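The Case for the Mixed Bin

Facilities departments are fond of labeled drawers. The Plelladton workshop code, revised in September, runs to 19 pages and assigns a separate compartment to each of 461 small articles. Its aim is sound. Its effect has been that staff leave odd items on benches – or in their pockets – until someone has time to file them.

This institute holds that every shared workroom should also keep one open metal bin for things awaiting a decision. A deep bin with sloped sides is easily reached into and survives hard use.

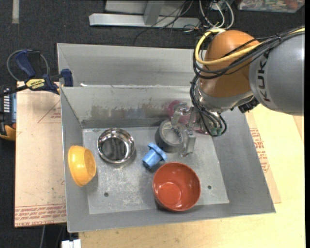
A roll of gray duct tape and a light blue plastic piece in a sheet-metal bin.

Such a bin must be emptied every 6 weeks. With that condition met, the drawers may stay as they are.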